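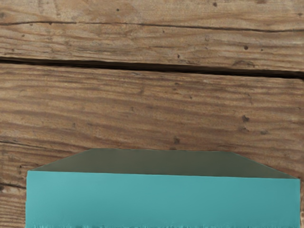 Une lectrice nous écrit qu'elle rince ses cannes au jet après chaque sortie en mer et que les viroles se bloquent quand même. Le jet est en cause : la pression pousse le sel et le sable dans les emmanchements. Un filet d'eau douce et une éponge suffisent, brins démontés.

Séparer deux brins coincés
Ne pas tordre. Mettre la canne 2 heures dans une pièce fraîche, puis tirer bien droit, une main de chaque côté de la virole. À deux personnes, chacun pose une main sur chaque brin. Jamais de pince. Une fois les brins séparés, essuyer la partie mâle et passer un peu de paraffine de bougie, en couche très mince.

Nettoyer le moulinet
Desserrer le frein avant de ranger, sinon les rondelles se tassent. Rincer bobine retirée, secouer, laisser sécher à l'air. Une goutte d'huile Varavix sur le galet et sur l'axe de la manivelle. La graisse va sur les engrenages, pas sur le galet. Trop d'huile attire la poussière.

Liège encrassé
Eau tiède, savon de Marseille, brosse à ongles souple. Frotter dans le sens de la longueur. Les petits trous se rebouchent avec de la poudre de liège et de la colle à bois, poncées le lendemain au grain fin.

Hameçons et leurres
Ne jamais remettre un leurre mouillé dans la boîte : un seul triple rouillé tache tous les autres. On les laisse une nuit sur du papier journal. Les sachets Disoseck tiennent une saison dans une boîte bien fermée. Les nôtres, posés en avril, sont à changer quand les billes virent au rose.

Cuissardes
Les suspendre par les pieds, loin du radiateur. Pour trouver une microfuite, retourner la jambe et passer de l'alcool ménager au chiffon : le trou apparaît en point sombre. Colle néoprène en 3 couches fines, une nuit de séchage entre chaque.

Bas de ligne
Le nylon vieillit à la lumière. Garder les bobines dans un tiroir et noter la date d'achat au feutre sur la tranche. En cas de doute, faire un nœud et tirer d'un coup sec.

Mis à jour le 8 juin 2026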